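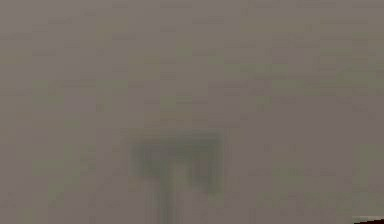

Simulated close view, heavily blurred, with a dark gripper-like shape low and left of center.

Progress report to the program manager, covering work through May
Project: Household and shop-floor chores, second phase
Prepared by Berenice Alvarado, technical lead. Reviewed by Rutilio Montes.

1. Status

The second phase set out to answer a narrow question: which of the chores on the agreed list can a single arm with a two-finger gripper complete without a person stepping in. The list has 18 chores, split between the home group (table clearing, towel folding, drawer work, sorting of cutlery) and the shop group (bin picking, shelf facing, wiping down a bench). All 18 now exist as simulated tasks. Seven have been moved to the physical arm at the Donberg site.

The short answer to the question is still "a few of them, under supervision." Details follow.

2. Simulation results

The main evaluation was 542 simulated episodes, run on the Pusa control policy with fixed seeds. An episode counted as complete only if the object ended inside its target zone and the gripper had released it. Partial credit was dropped this phase. It made the first-phase numbers look better than they were and made comparison between chores difficult.

Overall completion was 61 percent. Rigid objects on open surfaces account for most of that. Cutlery sorting and bin picking are both well above the average. Towel folding is far below it, and the two drawer chores fail mainly at the pull, where the policy lets go early and then repeats the approach from the start.

Close-range views remain the weakest input. Within the last few centimeters of an approach the rendered view can carry very little usable detail: surface texture smears into blocks and the end of the arm reads as a dark shape with soft edges. The policy was trained mostly on sharper views and tends to hesitate or drift sideways when it receives one like this. Two changes are being tested. One adds blurred close views to the training set. The other holds the last reliable position estimate until the view improves. The second is simpler and so far does nearly as well on rigid objects. It does nothing for cloth.

3. Physical trials

Almost 200 trials were run on the arm at Donberg. Results track the simulation for pick-and-place chores and fall short of it for anything involving contact along a surface. Bench wiping is the clearest case. In simulation the pad keeps even pressure; on the real bench it skips, and the operator had to stop the run more often than planned.

Cycle time is a separate concern. A cleared table takes the arm several times as long as it takes a person, and most of that is waiting between motions. Cillico has agreed to look at the planner settings. We do not expect the gap to close in this phase.

4. Shop-floor partner

Chin has given us access to one aisle outside opening hours, from 6 a.m. Shelf facing was tried there with boxed goods only. The arm handled full rows acceptably. It did poorly when a row was half empty and the boxes leaned, and it has no means at present of telling a crushed box from a sound one. Chin's floor manager has asked for that check before any longer trial. We think the request is reasonable — it is also outside the current scope, and a cost note will be sent separately.

5. Problems and changes to plan

The replacement finger pads arrived late and one set was the wrong width. The towel chores were moved back as a result.

Logging on the simulation server dropped some camera streams early in the phase. The affected episodes were rerun and are not counted twice.

Rutilio Montes has taken over safety sign-off for the physical trials. The stop procedure is unchanged.

6. Next steps

Finish the comparison of the two close-view methods and pick one.
Move the drawer chores to the physical arm once the early release is fixed.
Repeat bench wiping with force feedback on.
Decide with the program manager whether towel folding stays on the list — our recommendation is to keep it in simulation only.

Spending is within the approved amount for the phase. No change to staffing is requested.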